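Chapter 6
Where Does the Money Go? Fixed and Variable Costs

When I was 19 I got a job at a bakery called Adberg, and I thought the owner was rolling in it. A loaf sold for a few dollars, the flour in it cost next to nothing, and there was a queue out the door most mornings. I did the sums on the back of a paper bag and decided she'd be retired by October. She drove a very old ute, though, and that bothered me.

What I'd left out was nearly everything. I'd counted the flour and forgotten the rent, the insurance, the loan on the oven and (a bit embarrassing, this) my own wages. If you've ever looked at a cafe menu and grumbled that coffee beans don't cost that much, you've made the same mistake, and you're in good company!

In this chapter we'll sort a business's costs into two piles. Fixed costs stay the same whether you sell one loaf or a thousand. Rent is the usual one. Variable costs go up and down with how much you make – flour, yeast, bags, that sort of thing. Some costs sit awkwardly between the two, like a power bill with a daily charge plus a rate for what you use, and we'll get to those in section 6.2.

We'll spend most of our time with a small soap maker I've called Dollura. Dollura pays $65 a day for its workshop, and each bar uses $2 worth of oils, scent and wrapping. Make 41 bars in a day and the variable cost is $82, so the total comes to $147. Have a go at working out the cost per bar before you turn the page, then try it again for a day when only 6 bars get made. The second answer gives most of my students a fright.

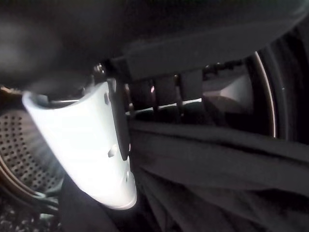

Keep both of those answers handy, as you'll need them for the graph in section 6.1. I like to draw mine in pencil on grid paper, bars along the bottom and dollars up the side, but a spreadsheet is fine if your ruler has gone missing.

Words to learn in this chapter: fixed cost, variable cost, total cost, average cost, break-even point.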